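Folding and storing t-shirts so they stay neat in a shallow drawer

Posted by brondumbay in Laundry & Linen, 7:40 pm

We moved into a unit in Mastholm in October and the built-in drawers are gorgeous but really shallow. My old method (fold in half, fold in half again, shove) leaves the tees too tall and the drawer jams on the sleeves. I've got a big pile of plain cotton ones, mostly blue and grey, and I'd love to see the lot when I open the drawer. Should I be rolling or folding? And how do you get the shoulders to sit flat? Mine always end up with a lump near the neck.

803 views

zedus_laundry

Fold, definitely fold! I was a roller for years and I'm never going back. The lump is nearly always the shoulder seams, so sort those out before you make a single fold. Lay the tee on something hard and smooth (a bed is hopeless, the doona swallows everything) and work from the top corners. 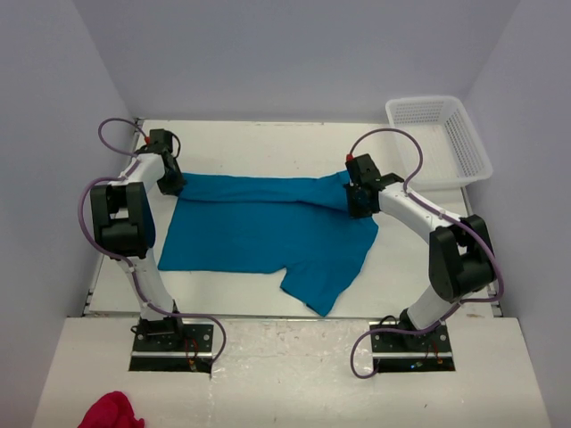
Photo: zedus_laundry, own work

One top corner stays held down while you pinch the other near the shoulder and ease it outwards. Don't yank, or you'll get a ripple running across the chest. Once the neckline looks straight, smooth down towards the hem with a flat palm.

Then it's side in, sleeve back on itself, other side in, sleeve back, so you've got a long strip. Fold the hem up to just short of the collar and then fold in thirds. It should stand up by itself like a little book – so satisfying! Measure the inside height of your drawer first, and if the parcel's too tall, go to quarters.

I've folded 154 tees this way for our school uniform stall and the stack stayed beautifully tidy all morning.

14 people found this helpful

buralum

just roll them. takes two seconds and you can do it in front of the telly

2 people found this helpful

teatowel_tragic

Love this topic! Agree with zedus on the hard surface, and I'd add that the middle of the shirt matters as much as the shoulders. I used to fuss over the corners and forget the belly of the fabric, then wonder why my folds went crooked.

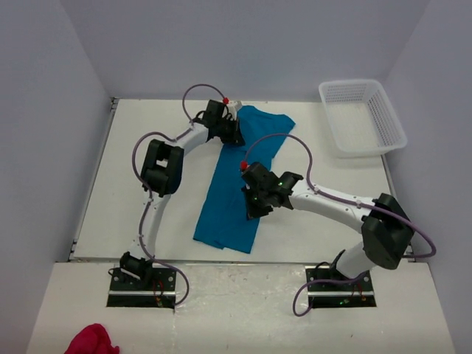 Blue cloth on a white tabletop, worked from the back edge and the middle.

Give the centre a pat before you bring the sides in, and check the side seams haven't twisted. Cheaper tees often twist after a few washes, and then the seam is no good as a guide. In that case fold to the collar and ignore the seam altogether.

For the drawer itself, I put in two of the Brøndum dividers, the low ones, 299 mm long. They stop the row toppling when you pull out a shirt from the middle. A shoebox lid does the same job for nothing if you don't mind the colour! Leave a bit of slack in each row too. If you have to wrestle a tee out, its neighbours come with it.

And fold them the day they come off the line – mine get a crease across the front if they sit in the basket overnight, and then it's out with the iron.

9 people found this helpful

brondumbay

Thank you all! Did the first row tonight in quarters and the drawer closes. Going to try the shoebox lid before I buy dividers. Sorry buralum, the rolls kept unrolling on me.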